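The day the gripper wouldn't let go

Feb 10, 2019

I have been promising a few of you a proper write-up of this for ages, and since it is sleeting outside and I have a pot of tea going, I suppose the time has come. It is a story about a safety stop that stopped nothing I wanted stopped, and about my left thumb (which is fine, thank you, and has been fine for months).
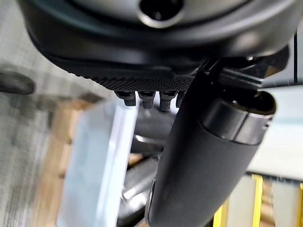 Regular readers will know that I spend my weekends with the robotics club in Woledville, and that for the past couple of years we have been trying to teach a secondhand arm to pick up things with handles and carry them where they are needed. We call the project Skilel. It is a silly name and I no longer remember who came up with it, but it is on the door now, so it stays.

Things with handles are harder than you'd think. A block is easy. You close on a block from either side and it sits there. A round handle wants to roll, and if there is any weight out at the far end it wants to swing too, and the whole business of Skilel is really the business of convincing two fingers to hold a heavy round thing firmly without crushing it. We went through a great many finger pads. Smooth ones slipped. Foam ones were lovely for an afternoon and then went to crumbs. The ones with the fine dotted texture were a big step up, and I was so pleased with them that I made everybody feel one, including my sister-in-law, who had only come by to return a casserole dish.

Anyway. Last August we were running carry tests. The arm would take hold of a handle, lift, turn, travel a little way and set it down again. We had set ourselves a target of 20 clean carries in a row, and we had got as far as seven. On the eighth the arm lifted, turned, and then just hung there. The fingers were closed tight, the handle was at a slant, and the little status window on the laptop said everything was fine.

I waited a bit. I have learned to wait a bit with robots, the same way you do with an old car on a cold morning. Then I sent the open command, and got back a cheerful message that the gripper was open. It was very plainly not open. I sent it again. Same answer. So I did what we all agreed we would do in a case like this, and I hit the red button.

Now, I want to be fair to the red button, which did exactly what it was wired to do. It cut the motors. The brakes in the arm clicked on and held it in the air, just as they should. What I had not thought through – and I had been the one to draw the wiring plan, so I have only myself to blame – was what cutting the power would mean for the fingers. Our gripper uses a screw drive. When the motor goes dead, a screw drive stays where it is. So there I was with a dead arm and a very firm grip on a heavy handle at chest height, and no way of asking for it back.

The sensible thing would have been to put something soft underneath and go and read the manual. I did put something soft underneath! I will take credit for that much. But then I decided I could work the handle loose by hand, and I got my left thumb in next to the pad and gave it a twist. The handle rolled, the weight swung down, and my thumb was between the handle and a metal edge for what felt like a long time and was probably no time at all. I said a word that I don't use on this blog.

It came free by itself when the handle rolled on a little further, and I was left with a black nail and a good deal of embarrassment. Another club member got the ice out of the freezer and was kind enough not to say anything until I had sat down. Then they said quite a lot.

We spent the following two weekends finding out what had happened, and I'll try to keep this part short, though I find it the most interesting bit. The gripper reports its position from a small sensor on the motor side of a coupling. The coupling had a set screw in it, and the set screw had backed out. So the motor turned, the sensor saw it turn, and the software concluded that the fingers had moved along with it. On the finger side of the coupling, nothing was happening at all. Every message I got that day was a truthful report about the motor and told me nothing about the fingers.

What bothers me still is that there had been signs. On carries four and five the close had sounded different, a sort of dry tick at the end. I heard it and wrote "tick?" in the notebook and carried on, because we were doing so well and I wanted my clean run. If you take anything from this long ramble, please let it be that a question mark in a notebook is a reason to stop and have a cup of coffee and look at the thing.

As for what we changed, the set screw now has thread locker on it and a paint mark across the head, so we can see at a glance if it has moved. There is a second sensor on the finger side, and if the two disagree the arm sets down whatever it has, slowly, and waits for us. We got that sensor from a small supplier called Isura and it took a good long while to arrive, but it has behaved itself. And we added a hand release, a little knob at the back of the screw that you can turn with the power off, standing well clear of whatever is being held. The knob came off an old Sriwong sewing table that had been in my garage since we moved in, and it suits the job very well.

We also have a new rule, which is that no hands go near a loaded gripper, powered or not, until the load is resting on something solid. I had always thought of the danger as being in the motors. With the motors off, I felt perfectly safe, and I reached right in. But a heavy thing held up in the air is still a heavy thing, whoever is or isn't driving.

Several of you asked in the comments last time whether we ever got our clean run. Not yet! Our best is fourteen, and the fifteenth failed because the laptop decided to install updates. I have since had words with the laptop.

Next time I'll write about the new pads, and whether the teeth on the finger really need to be as long as I made them (opinions at the club are divided, and mine has changed twice). If anybody has used a screw-drive gripper with a proper quick release, one you can buy off the shelf, do please leave me a note.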